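Brureso counter arm - gallery and buying notes

Gallery page for the counter project, finally up. Short one for now, two pictures, the simulated kitchen with the arm at the island. Buying notes went on the same page so people stop asking for the spreadsheet. Prices are before tax unless it says so. Will add to it as quotes come in.

Quick background for anyone new. We want one arm for the demo kitchen at Brureso, picking up and setting down ordinary countertop stuff. Bottles, cartons, jars. No cooking, no knives, nothing hot. Budget request has to be in by October and the arm is the big line but it is not the only line, which is where we got burned on the label printer.

Where we are:

Arm - Vesden quote in hand. Second quote asked for, not here yet.
Gripper - Vesden's own or the Atier one. Undecided, see further down.
Simulation seats - Sriwong, yearly. Already paying for these out of the training budget, needs to move to this one.
Mounting, cables, stop button - not quoted, someone please start.
Spares - see further down.

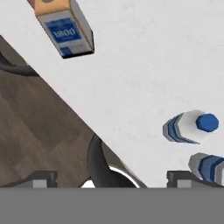
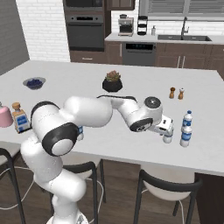

Simulated kitchen, both pictures. First one: looking down past the gripper fingers at the white counter, bottles on their sides, carton with 1800 on the label. Second one: gripper lowered around a small white bottle with a blue label.

Gripper notes

Biggest open question on the whole list. Small bottle standing up is a pretty friendly pick. Bottle lying down is a different job, fingers have to come in low and the thing can roll. Carton is different again, flat sides, wider. So ask for opening width in writing before we compare anything. Vesden sheet gives grip force but not the full opening. Atier gives both but the price on the page is without the adapter plate, and the adapter plate is $514. Not a typo, I asked.

Finger pads wear out. Neither quote includes a second set. Put in for spares on day one, not after.

Also ask whether the fingers can be swapped without a service visit. If the answer is "contact us" treat that as a no and price it that way.

Reach and where it goes

Kitchen island is wide and the arm has to get across a good part of it without knocking the things at the back. Vesden sells a longer version. Costs more, weighs more, and the mount has to be heavier too, so it's three price changes and the quote only shows one. Get both lengths quoted with the mount included. Then run both lengths in Sriwong on the same counter before anyone signs.

Bar stools. They eat up the side of the island where a person would stand or where a base would go. If the real room keeps its stools then we need the floor space measured with the stools in, not pushed off somewhere for the tape measure. Same for cable. Power cable on the floor is fine in a simulation and a trip hazard in a room with visitors. Floor cover or a ceiling drop, facilities to price both please. The ceiling drop is going to be the expensive one.

What the simulation is good for and what it isn't

Good for: reach, cable length guesses, whether a base blocks a drawer, what the arm can see from up close. Good for arguing about layout before the holes get drilled.

Not much use for: how slippery a real bottle is, how long pads last, how loud it is, how long support takes to call back. Those we only get from a loaner. Vesden does a loaner period of two weeks, shipping on us both ways. Worth it. Put the shipping in the request as it's own line so it doesn't get cut along with something else.

Lead times

Vesden says 8 weeks for the standard arm. Longer version, they would not say. Atier gripper ships from stock but the adapter plate doesn't. So order the plate first even if it feels backwards, and keep the order open until we know which arm it bolts to.

Test objects

Cheap but keep forgetting them. Real bottles, full and empty. Cartons in a couple of widths. Something glass with a cork, something with a pump top. A small plant, since there will be one on the counter no matter what we tell people. Salt and pepper mills, tall skinny things tip over. All in, this line is almost $1,000 over the year, most of it replacements. Sounds like a lot for groceries and jars. It was the line that ran out first last time.

Ask every vendor the same questions:

Full opening width of the gripper, at the pads?
Price with mount, adapter and cables, delivered?
What does a replacement elbow joint cap cost and is it stocked?
Who answers the phone after the warranty runs out?
Does the arm come with a model file we can load in Sriwong, or do we build it ourselfs?
What is the yearly software fee and does the arm still move if we stop paying it?

Last one matters more than it looks. Vesden answered it straight (arm keeps moving, updates stop). Still waiting on Atier for the gripper side.

Not buying this round

Second arm. Moving base. Anything that needs the dishwasher opened. Extra camera for the wrist, maybe next year - depends on the loaner.

Still to do: second arm quote, mount quote, cable quote, stool measurements. Send numbers to the shared folder and I'll update the page. More pictures when the longer version has been run on the same island.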